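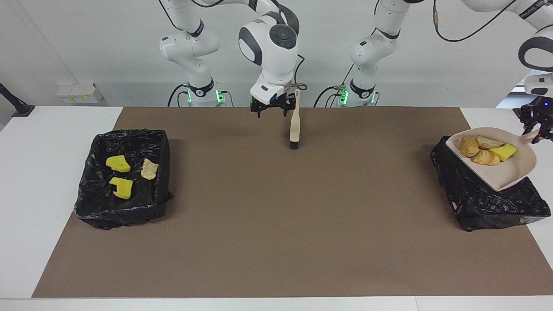 Fig. 1. Two-arm sweeping, dustpan over the right-hand bin.

Work and Automation, Unit 2
Handout: The cleaning shift
Instructor: Lucinda Doucet

Read this before the Niletti case. We begin with cleaning for a simple reason: vendors like to say that it is work people are glad to give up. Ask who was consulted. In the Niletti file, the phrase "dull and dirty" comes up in the vendor's proposal and in the manager's summary, and never in the interviews with the cleaners.

Background to the case

Niletti packs dry food at a plant in Skostitska. In March the company had 1,468 people on its payroll, 65 of them on the cleaning shift. Management proposed moving bench clearing and small-debris sweeping to robot arms, starting with one line. Cleaners would be "redeployed to higher-value tasks." The proposal does not name the tasks. It gives no pay grade for them either.

Tasks and jobs

A job description usually lists tasks, and an automation plan usually prices them one at a time. That is where I start to distrust the numbers. Sweeping a bench looks like a single line on a spreadsheet, but the person doing it also notices a leaking seal, tells the operator, moves a coat off a chair and decides whether something on the floor is trash. Once the line item is gone, those duties are still there, and they tend to land on whoever is closest. 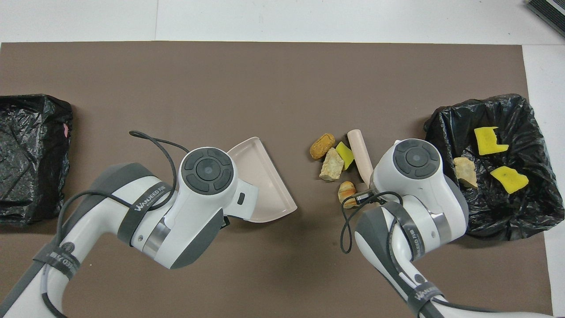 Productivity claims need a comparison, and the comparison is often chosen by the seller. When you read a time saving, ask what the bench looked like at the start. The one here has a brown mat with four small pieces on it, a dustpan in one arm and a brush in the other, and open mat on most sides. A packing bench in mid-shift has labels, tape, gloves and somebody's elbow. Guoqing Zeng's field notes from the Marchetti plant record 1,149 stoppages over the trial, most of them cleared by the same cleaners whose hours had been cut. The vendor's report called this "operator assistance" - it did not appear under labor.

Terms to know

Redeployment: a move to other work, on paper or in fact. Check which.
Residual work: what is left for people after a task is automated, including looking after the machine.
Deskilling: loss of judgment or discretion in a job, sometimes with the title unchanged.

For next class

Read the Niletti proposal and the cleaners' interviews, in that order. Bring one page on who clears a stoppage, who gets paid for it, and where that cost is recorded. The Wekbridge chapter is optional; I find its optimism hard to square with its own appendix.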